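共同キッチンの道具たち 写真ギャラリー

Curhamの建物の二階に、私たちがいつも使う小さい部屋があります。名前はPlilsideルームです。会議の部屋ですが、昼になると食事の部屋にもなります。私はこの国に来てから、部屋と道具の写真をとることが好きになりました。写真は全部で200枚をこえましたので、その中から少しえらんで、このページにのせます。日本語がまだ上手ではありませんから、短い文で書きます。

丸いテーブルについて
明るい色の木のテーブルです。四角い机より、丸いほうが私は好きです。どの席にすわっても、となりの人の声がよく聞こえます。食事のあとは、しぼったふきんで外側から中心へふきます。しょうゆのあとは、すぐにふかないと残りますので、気をつけています。 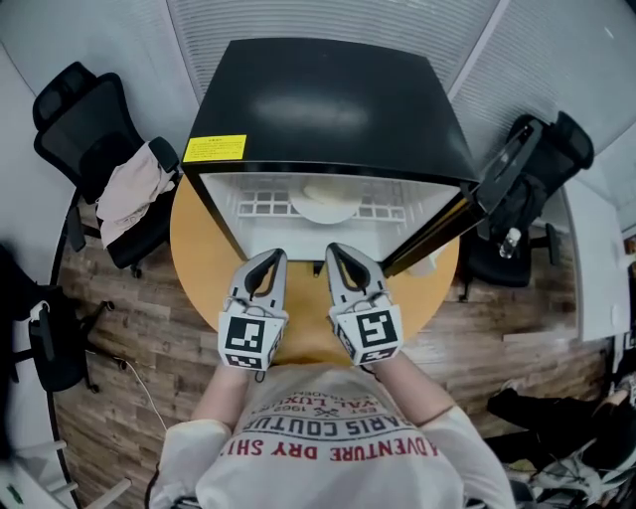 テーブルの上で何かを温めたり片づけたりするときは、先に場所を広くあけておくと楽です。前に住んでいたTunstallの家では台所がとてもせまくて、皿をおく場所をいつもさがしていました。そのころにくらべると、今はずいぶんゆっくり用意ができます。

白い皿について
私は白くて丸い皿をよく使います。もようがない皿は、どんな料理にも合うと思います。カレーの色がついたときは、お湯に重そうを入れて、30分ぐらいつけておきます。それから、やわらかいスポンジで洗います。強くこすると小さいきずができますので、私はしません。

いすについて
黒いメッシュのいすは、夏にとてもいいです。七月の午後でも、背中があまり暑くなりません。上着をかけておく人も多いです。足に車がついているいすは、動かすときに音がしますから、朝早い時間は少し持ち上げて動かします。車にほこりがたまったら、古い歯ブラシで取ります。15分あれば、いす三つの掃除が終わります。

窓と床について
ブラインドは上から下へ、かわいた布でふいています。床は茶色の木目で、パンの小さいかけらが落ちても見つけにくいです。それで、食事のあとは見えなくても一回ほうきではきます。

次は、Fetanisの市場で買った布とかごの写真をのせるつもりです。かごは三つありますが、まだ一つしかとっていません。

文と写真 Plilsideルームの利用者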